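Knots: a short talk for people who think they can tie one
Speaker notes, Brukitholm Evening Talks, April 21, 2020

SLIDE 1. Say hello. Ask who is wearing laces. Ask who double-knotted them. Look disappointed.

SLIDE 2. The granny knot. Most of us learned it at five and have been defending it since. Cross the second half the other way and you get a reef knot. Demo with the red rope. Go slowly, I botched this in June.

SLIDE 3. The reef knot is fine for parcels and bad for joining two ropes you plan to hang from. Tell the Dolon ferry story (short version, drop the goat).

SLIDE 4. Friction. Every knot is a rope squeezing itself. Stiff, slick line squeezes badly, so fishing line gets extra turns. Pass around the Lahtinen twine and the nylon. Get the nylon back this time.

SLIDE 5. My garden shed survey: 319 knots, 12 of them on purpose. Pause for laugh. If no laugh, keep moving.

SLIDE 6. Bowline. Skip the rabbit and the tree. Everyone remembers the rabbit and loses track of the tree.

SLIDE 7. Same problem, thinner string. Leave this one up during questions. If asked about climbing knots, send them to the Dreltari club, who have opinions. 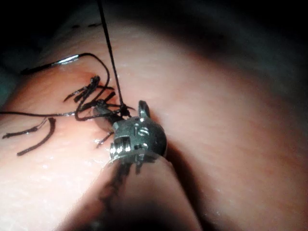
Slide 7: Black suture thread, a small knot and a curved needle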